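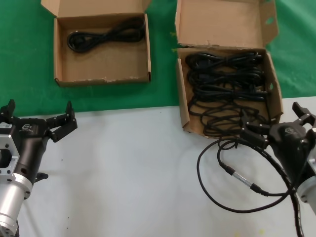 Stundcombe Manipulation Group – Help Board – End Effectors and Cabling

Two-finger gripper drops or drags coiled cables when moving them box to box

Asked 4/7/24 | Viewed 2,422 times | 3 answers

We are comparing two sets of fingers on a two-arm bench setup. The task is to take bundled black cables out of a full cardboard box on the right and put them one at a time into a shallower box on the left. Both boxes sit on a green cloth with their lids folded back. The arms are the same model and both run from one Talpur controller. The grippers have two fingers each, black fingers with no pads at present.

The first set is the stock fingers. The second set is the Brostura long fingers, which are narrower at the tip. I ran 542 attempts in total, split evenly, with the same operator and the same box layout. Stock fingers do better on the first few cables when the pile is high. Long fingers do better near the bottom of the box. Neither is good in the middle.

The main failure is that the gripper closes on one loop of a bundle and the rest unwinds as the arm lifts. The cable then hangs in long arcs over the grey tabletop and has to be recovered by hand. The second failure is two bundles coming up together because the plug of one is caught in the loops of another.

Things already tried:
Closing force from 20% to 60% in steps of ten. Above 50% the jacket gets marked.
Slower lift. Fewer double picks, no change to the unwinding.
Approaching from straight above. The wrist gets close to the raised lid and the planner refuses some poses.

Is this a finger problem or an approach problem? I would like to settle it before we order pads for both arms.

Answer 1 (accepted)

Mostly approach. You are picking on the loop, and a loop has no fixed centre. Pick across the waist of the bundle, where the turns run side by side, with the finger opening at right angles to the turns. Set the opening to 7 mm wider than the bundle before you descend, not fully open. A fully open gripper in a crowded box will always collect a neighbour.

For double picks, add a short shake at low height before the main lift. We use a 30 mm lift, two small wrist rotations, then a pause to read the finger position. If the gap is larger than one bundle should give, open and try again. The Talpur controller reports finger position on the same channel as force, so no extra sensor is needed, but check your firmware. Ours only updated the position value at the end of a move until we changed the reporting mode.

On the lids: tape them back flat or cut them off. A standing lid costs you most of the approach angles on the far side of the box. If you have to keep them for the task, put the lid into the planner as a thin wall and leave the flaps out of it. The flaps move when you bump them and the model will be wrong by the second pick.

The long fingers flex. In our tests the tips opened under load well before the controller reported a slip, and that makes a force comparison between the two sets unfair. Compare them on tip force, measured with a gauge, or leave force out of the report.

Comment: What tie are you using on the bundles?
Comment: None. Loose coils, same as the question as far as I can tell. Tied bundles are a much easier job and you should report them separately.
Comment: Reporting mode was the cause of half my trouble. Position was stale. Re-running with the waist pick now.

Answer 2

Get the Stosura soft pads. We put them on in February and have not looked back. They wear out at 900 cycles or so the box says, but ours are still going. Didn't need to change anything in the software.

Comment: Which fingers were these fitted to? The Stosura pads we have don't fit the long ones without drilling.
Comment: Stock.

Answer 3

Agree with the first answer on the waist pick. One thing to add – your two boxes aren't the same difficulty and you should log them separately. A pick from a packed box and a place into a nearly empty one fail for different reasons, and if you give one success figure per finger set you can't see which end went wrong. We log pick, carry and place as three results.

Also check where the camera sits. Black cable on black cable gives very poor depth, and ours filled the gaps in with whatever was nearest. Moving the lamp to one side helped more than changing the camera did. The cloth is fine, leave it. It's the grey table that gave us bad edges with the white balance on auto, so lock that first.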